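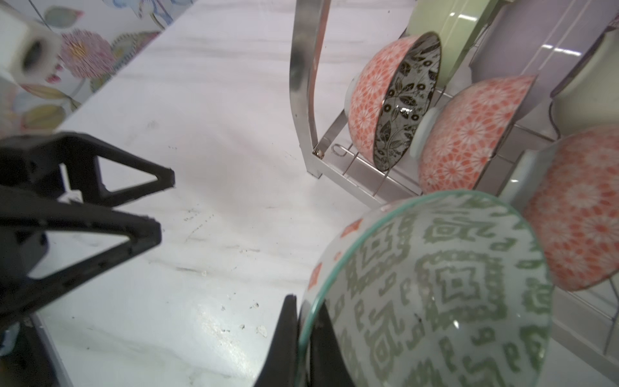
Chapter 8

Looking After the Gripper

I broke eleven bowls in my first February with a dish-handling arm, and I blamed the software for every one of them. I retrained, I retuned, I moved the rack an inch to the left and then an inch back. Then Samah Tawfik, who was two benches over and had been listening to me sweep up for weeks, walked across, took hold of the lower finger between her thumb and her knuckle, and wiggled it. It moved. It moved a lot! A pivot screw had backed out, and the finger had been landing in a slightly different spot every time it closed.

So that's why this chapter comes where it does. We spent Chapter 7 getting the arm bolted down and talking to the controller, and I know you want to get on to teaching it grasps (that's Chapter 9, and it's a fun one). But the gripper is the part that touches things. It gets knocked, splashed, dusted with crumbs and shoved into wire racks all day long, and it will drift out of shape long before anything else on your bench does. I'd like you to spend one chapter with a screwdriver in your hand first.

What you'll need

The same arm you set up in Chapter 7, with its two-finger gripper fitted. A set of small hex keys, good ones, because the cheap ones round off and then you have two problems. A soft brush (I use an old paintbrush), a lint-free cloth, a strip of feeler gauges, and a bottle of removable threadlocker. I've used the Sartori kind for years and never had a reason to switch. You'll also want a bowl you don't care about. Ceramic is best, since a plastic one flexes and hides the very faults we're looking for. Thrift stores are full of them.

Your wrist camera stays on for all of this, by the way. We'll be using it at the end.

8.1 What wears out first

On a molded plastic finger, start with the pivots. Each finger hangs on a pair of them, and every time the gripper closes on something hard, the load goes through those little holes. Metal pin, plastic hole, and you can guess which one loses. The hole goes oval. You won't see it happen, but you'll feel it as play at the fingertip, and a tiny bit of play at the pivot turns into quite a bit out at the tip, because the finger is a lever.

After the pivots come the contact faces, the surfaces that press on the dish. They polish up with use. A fresh face has some bite to it, and a worn one is shiny and slides on glaze, especially if there's dish soap anywhere in the neighborhood. When I was at Roltel we ran a kitchen cell where the upper finger wore at twice the speed of the lower one, and it took me an embarrassingly long time to work out that the fingers weren't meeting in the middle. One was arriving early and doing all the rubbing.

Last are the screws. Screws in plastic creep loose. They just do. Check them on a schedule and don't wait for a symptom.

8.2 The wiggle test

This is Samah's test, and I've never found a better one to start with. Power the arm down completely and wait for the status light to go out. I mean it about the light. A gripper motor that still has its holding current can pinch hard enough to spoil your afternoon.

Take hold of the arm just behind the gripper with one hand so it can't move. With the other, take one fingertip and push it gently side to side, then up and down. You're feeling for a click or a dead spot. A little springiness is fine, that's only the plastic bending. A click is not fine. Do the same with the other finger and write down what you felt for each, even if what you felt was nothing. Those notes look silly the first time and become very useful by the fourth.

If you get a click, tighten the pivot screw on that finger by an eighth of a turn and try again. Still clicking? Take the screw all the way out, clean the threads, put on one small drop of threadlocker and refit it. If it clicks after that, the hole is worn and the finger wants replacing. Please don't pack the hole with tape. I've done it, and it lasted until lunch.

8.3 Cleaning

Brush first, wipe second. If you wipe first you'll push the grit into the pivots, where it works like sandpaper. Open the gripper all the way, brush out the joints from the inside toward the tip, then close it halfway and brush again. Then go over the contact faces with a cloth that's barely damp with plain water. No solvent on plastic fingers until you've checked the maker's sheet! A friend at a shop in Prundville wiped down a set of fingers with whatever was under the sink, and they were crazed all over by the next morning.

Wipe the counter too. Crumbs under a dish change the height it sits at, and crumbs near the gripper end up in the gripper.

Do this after every 40 cycles if you're working with food residue, and every 100 or so with clean dishes.

8.4 Setting the closing point

Now we get to the part I skipped for a whole month. The two fingers have to reach the dish together. When one gets there first it becomes a pusher, and the bowl tips or slides before the other finger has anything to say about it. Sometimes the grasp works anyway, and that's how the fault stays hidden for so long.

Power up again, keep your hands clear, and jog the gripper closed at the slowest speed you have until the gap between the tips is about the thickness of your bowl's wall plus 2 millimeters. Stop there. Slip the bowl's rim into the gap without touching either finger, resting the bowl on a folded towel so it stays put, then let go of it and step back. Jog in small steps and watch the camera view. Which finger makes contact first? Stop the moment one does, power down, and measure what's left on the other side with your feeler gauges. Write that number down, because we're going to use it to set the offset in the next section.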